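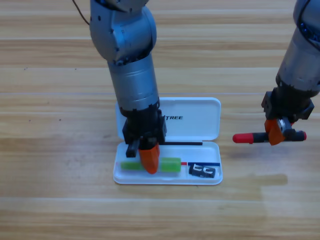 Bulow Beta Program: Frequently Asked Questions

Thanks for wanting to test Bulow, our packing list and trip planner app for phones and tablets! These are the questions we get most often from new testers. If yours is missing, write to us from the Feedback tab and it will probably end up on this page.

What is Bulow?

Bulow is an app for building lists that you can share with the people you travel with. You make a trip, invite whoever is coming, and everyone can add items, claim them and tick them off. It began as a side project by Ashok Pant, who wanted one list that his whole family could edit on whatever phones they had, and it is now the main thing we do at Desesano.

Which devices can I use?

Any iPhone or iPad that runs one of the last three major versions of iOS, and any Android phone or tablet from Android 10 up. We love getting testers on older Android devices, because that's where our scrolling bugs hide. If you have an old tablet in a drawer, please charge it and sign it up!

Do I need to be a developer?

Not at all. Some of our best reports come from people who have never written a line of code. You need a device, a bit of patience and a willingness to tell us what you were doing when things went wrong.

How do I join?

Fill in the sign-up form with the email address you use for your app store account. iPhone testers get an invitation through TestFlight. Android testers get a link to the closed test on Google Play, and you have to open it while signed in to the same account. Mixed-up accounts are the cause of most "I can't see the app" messages, so check that first.

How many testers are there?

We have 254 people in the current round, split fairly evenly between the two platforms. Each new round opens with 100 extra places, and the next one starts in July. If the form says the round is full, leave your address anyway - places do come free when people change phones or drop out.

Can I test on iOS and Android at the same time?

Yes, and please do! Sharing between platforms is the hardest part of the app to get right, and people who carry one of each find things we'd never catch in the office. Sign up once for each platform and use the same Bulow account on both.
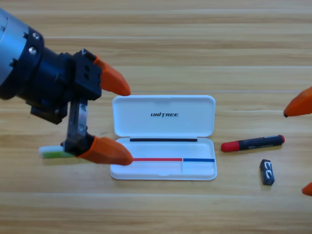 How often do new builds come out?

Usually every two weeks, with small fixes in between when something is badly broken. Android builds tend to arrive a few hours before the iPhone ones. Release notes are in the app under Settings, then What's New, and Ravindra Kanaujia writes every one of them by hand, so they're worth reading.

What should I put in a bug report?

Tell us what you tapped, what you expected and what you got. Shake the phone to open the report form, and it will add your device model, system version and build number for you. A screenshot is great and a screen recording is even better. One bug per report, please, even if you found six of them in a row. We can merge reports easily, but pulling them apart takes ages.

The shake gesture doesn't do anything. Now what?

Look under Settings, then Testing, and check that Shake to Report is on. Some Android phones use the same gesture for the flashlight, and on those the phone wins. You can always use the Feedback tab instead, which opens the very same form.

Why did my list show the same item twice?

Ah, the famous one! In builds before 27, if two people edited the same item while one of them was offline, Bulow kept both copies. Build 27 has a new sync engine, which we call Meltness internally (the name stuck, sorry), and it merges edits properly in almost every case. Lists made in older builds may still carry duplicates. Open the list menu and choose Clean Up to get rid of them. If you see a new duplicate in a list made after the update, we really want to hear from you.

Does the app work offline?

It does, and we're very proud of that part. You can create trips, edit lists and tick things off with no connection at all, and your changes go out the next time the app sees a network. Invitations are the exception. They need a connection at the moment you send them.

How much battery does it use?

Less than it did in spring! Background sync now wakes up only when there's something to send. If Bulow still shows up near the top of your battery screen, send us a screenshot of that screen along with a report, and mention how many shared trips you have open.

Will my data survive the beta?

We plan to carry every list over to the public version, and so far we haven't had to reset anything. Still, this is a test, so export anything you'd hate to lose. You'll find Export in the list menu, and it gives you a plain text file or a spreadsheet. 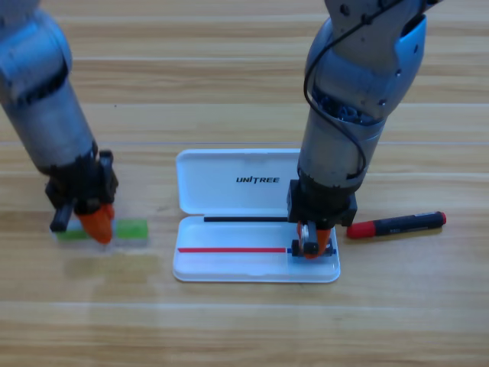
Who can see my lists?

Only you and the people you invite. Bug reports include technical details about your device but never the contents of a list, unless you tick the box that says Attach This List. We only ask for that when a bug can't be reproduced any other way, and we delete the attached copy once the report is closed.

Can I talk about the beta in public?

Go ahead! Post screenshots, write about it, complain about the icon. All we ask is that you say it's a test build and give the build number, so that people don't go looking for a feature that isn't in the stores yet.

Is it in my language?

Right now the app comes in English, Spanish, German and Hindi, so 4 languages in all. The German text is the newest and could use some sharp eyes, mostly on buttons where long words run out of room. If you'd like to help with another language, say so in the sign-up form.

What is the Jafarzadeh layout?

It's the compact list view, named after the tester who sketched it for us. Items sit closer together and the notes are folded away, which makes long lists much quicker to get through on a small screen. Turn it on under Settings, then Display. It's off by default on tablets.

Does testing cost anything?

No. The beta is free, and everything that will later be part of the paid plan is unlocked for testers during each round.

How do I leave?

On iPhone, open TestFlight, pick Bulow and tap Stop Testing. On Android, use the same link you joined with and choose Leave the Program, then uninstall the app. Your account stays open until you delete it under Settings, then Account, so you can come back for a later round and find your lists where you left them.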